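Math Activity Leader (part-time), Prumik After-School Center, Lutow

Prumik is looking for a part-time Math Activity Leader for its after-school center in Lutow. The center is open to children from kindergarten through fifth grade. You would work mainly with the younger groups, kindergarten through second grade, and report to Elmarie Naidoo, Program Director.

Hours and pay

The job is 23 hours a week during the school year, Monday through Friday afternoons, with one longer day for planning and the staff meeting. Pay is hourly and depends on experience. Paid time off starts after the first full month. There is no work during the winter break, and summer hours are offered separately in June to staff who want them.

The center serves more than 200 children over the year. Groups are small, and there is always a second adult in the room.

What you will do

Lead short math sessions each afternoon, most of them 20 minutes or less. Topics are sorting, counting, comparing, patterns, simple measuring, and early addition and subtraction.

Plan your sessions from the center's activity binder. You may change activities or add your own once the Program Director has looked them over.

Help at homework tables after your session is finished. We help children read the question and get started. We do not fill in answers.

Keep a brief written note on each group at the end of the day. Two or three lines is enough.

Talk with parents and guardians at pickup. Most of these talks are short, but you should be comfortable explaining what a child worked on and what was hard.

Share in the general work of the center, including snack, sign-in, outdoor time, and cleanup. Everyone on staff does this, including the director.

What we are looking for

You should have at least one year of experience with children ages five to eight, paid or unpaid. Classroom work, camps, child care, tutoring, and library programs all count.

You should be patient with children who say they are bad at math, and you should be at ease with elementary math yourself. A teaching certificate is welcome but not required. A high school diploma or equivalent is required.

You must be able to pass a background check and hold a current first aid and CPR card, or get one within your first month. The center pays for the course.

Spanish is useful. So is experience with children who have individualized education plans – please mention it in your letter if you have it.

Training

New staff spend their first week watching sessions and helping with them. In the second week you lead part of a session, and after that you take your own group. There is paid training on two Saturdays in the fall, held at the Halvorsen building across the parking lot from us.

Materials

The center supplies everything you need. We have whiteboards, markers, number lines, balance scales, pattern cards, and plenty of blocks and cubes. Small boards are laid flat on the table for sorting work, and groups often draw a circle on them and talk about what belongs inside and what belongs outside. Leaders may also request up to $100 of supplies each semester. 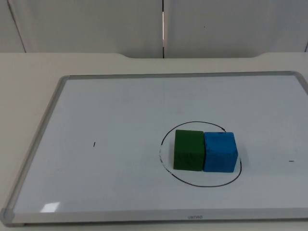

Foam cubes, side by side on a whiteboard.

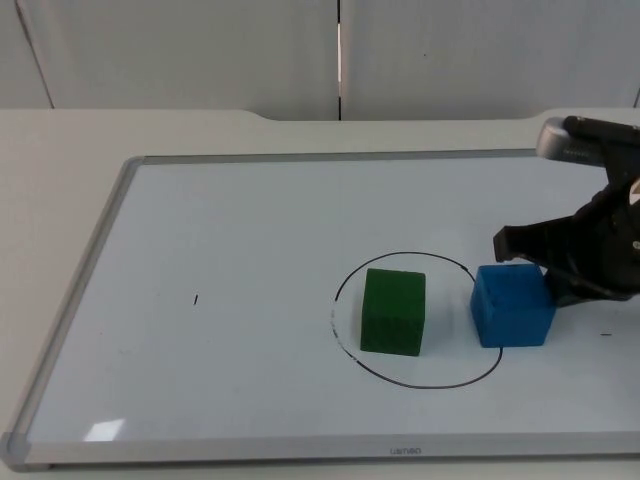

Location and getting here

The center is on the ground floor and has a ramp at the side door. The Grernero bus line stops at the end of the block, and route 195 stops on the next street over. Free parking is available behind the building. Street parking fills up after school lets out, so please do not count on it for your interview.

How to apply

Send a resume, a cover letter of one page or less, and the names of two references. At least one reference should have seen you work with children. We do not contact references until after the first interview.

In your letter, please describe one activity you have done with young children, or would like to do, that involves number or shape. Tell us what you would do if half the group finished early.

Address applications to Elmarie Naidoo at the center's front office, by mail or in person, or use the form on our jobs page. Applications are read as they arrive and the position stays open until it is filled. Applicants chosen for an interview will also be asked to lead a short activity with a small group, with a staff member present.

Posted Sunday, February 23, 2025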